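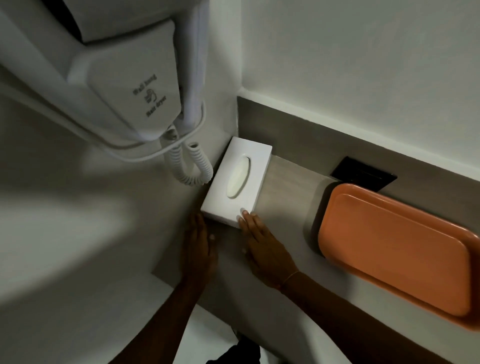

Pallavi Dubey

洗面台まわりの手本づくりのルールを、また書き直しました。第3版です。前の版のときも「もうこれで最後にしよう」と言っていた気がするんですが、まあ、そうはいかないですよね。

知らない方のために少しだけ。Stimlowという小さな企画で、人が両手で物を並べるところを録って、ロボットに覚えてもらうためのデータにしています。私の担当は現場の決まりごと。ドライヤーの横にティッシュの箱、その隣にトレー、という配置だけで、よくもまあこんなに話すことがあるなと毎回思います(楽しいんですけど!)。

今回いちばん揉めたのが「そろえる」の意味でした。第2版には「箱とトレーをきれいにそろえる」としか書いていなかったんです。読む人によって、奥の立ち上がりにくっつけるのか、手前の縁に平行にするのか、箱の向きまで合わせるのか、ばらばら。Jarivsideのチームに見てもらったら、同じ文を読んでいるのに終わりの形がみんな違っていて、これは書いたほうが悪いな、と。

それで「きれいに」は全部消しました。かわりに、箱は奥の隅に寄せる、斜めのままでもよい、トレーは長い辺を奥の縁に沿わせる、と書いてあります。斜めを許すのはかなり迷いました。でも実際の洗面台で箱がいつもまっすぐ置いてあるかというと、うちはまず無いです。まっすぐな見本ばかり覚えさせるのも違うよなあと思って、許可にしました。

手の使い方も少し足しました。両手で軽く押すこと、押し終わったらひと呼吸おいてから離すこと。急いでいると、離す動作と次の物へ伸ばす動作がつながってしまって、あとで区切りをつける人が泣きます。私も一度その係をやって、Keskin(うちで使っている区切りつけの道具です)の画面の前で夜の2時までうなっていました。以来、ひと呼吸にはうるさいです。

あとはドライヤーのコード。触らない、引っぱらない、物の下に敷かない。やわらかくて形の変わる物は別の課題で扱うことにしたので、この課題では脇役でいてもらいます。もし途中で引っかけたら、直して続けるのではなく、いったん止めて最初から。ここは第1版からずっと同じです。

やり直しの扱いは、逆に変えました。前は置き直したら全部没だったんです。でも、いったん置いてから指先でちょっと寄せる、あの動きこそ人間らしいし、ロボットにも要るはずなんですよね。だから「寄せ直しは可、持ち上げ直しは別の印をつけて残す」にしました。没の山から拾い直せるものもありそうで、12月はたぶんその見直しで終わります。手元には1,877本あります。お茶を多めに用意しておかないと。
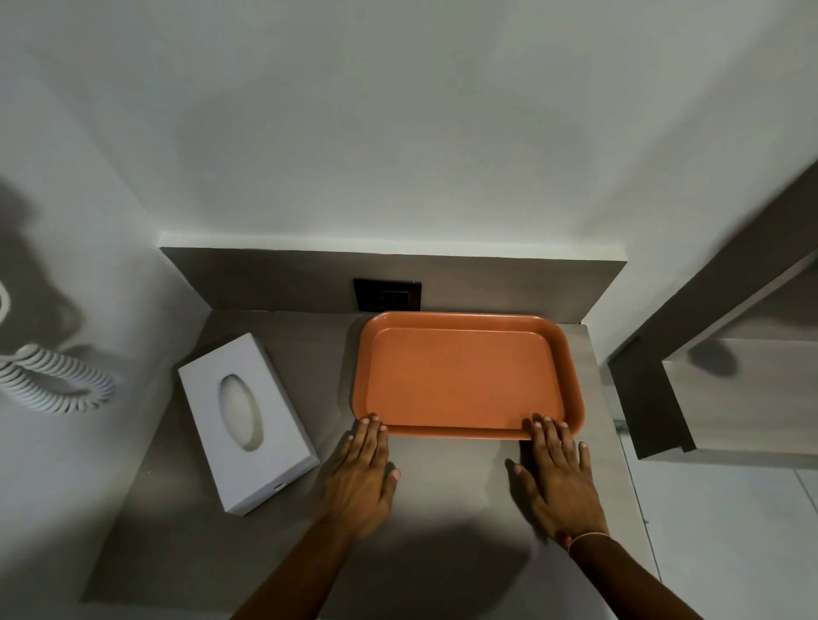
Unai Palaciosからは下書きの段階でコメントをもらっていて、決まりが11項目もあると録る人は覚えきれないし、覚えようとして動きが固くなる、半分は録る人ではなく確認する人の紙に移したほうがいい、とのこと。

うーん、痛いところを突かれました。たしかに私、紙を横目で見ながら手を動かしている人を見て「真面目でいいなあ」なんて思っていたんですが、そのぎこちなさまで覚えられたら困りますよね。

なので録る人用の紙は、始め方、止め方、触ってはいけない物、それと終わりの形だけにするつもりです。区切りの付け方や印の種類は確認用へ引っ越し。名前の付け方の決まりも、録る人には要らないですね。なんで入れてたんだろう。

ひとつだけ、Unaiに反対した点もあります。録る前に本人へ「何が写るか」を説明する項目、これは確認用に移しません。手や腕だけのつもりでも、壁に影が出たり、服の端が入ったりします。名前の入った持ち物は先によけておく、嫌になったら途中でやめていい、あとから消してほしいと言える。ここは録る人が自分の目で読める紙に書いておきたいんです。字が増えても、ここだけは譲りません。

Grullettiの勉強会で配ったときは、裏に細かい字でこの話を入れていました。500部も刷ったのに、裏返して読んでくれた人がどれだけいたか……。次は表の一番上に、大きめの字で載せます。

まだ決まっていないのは、トレーが壁の黒いプレートの前に来るときの扱いです。ふさがない位置まで横にずらすのか、低い縁なら前に置いてもいいのか。現場ごとに違うから書かないという手もあるけれど、書かないとまた「きれいに」の二の舞になりそうで。似たような決まりを作っている方、どうしているかコメント欄で教えてください。長文も歓迎です!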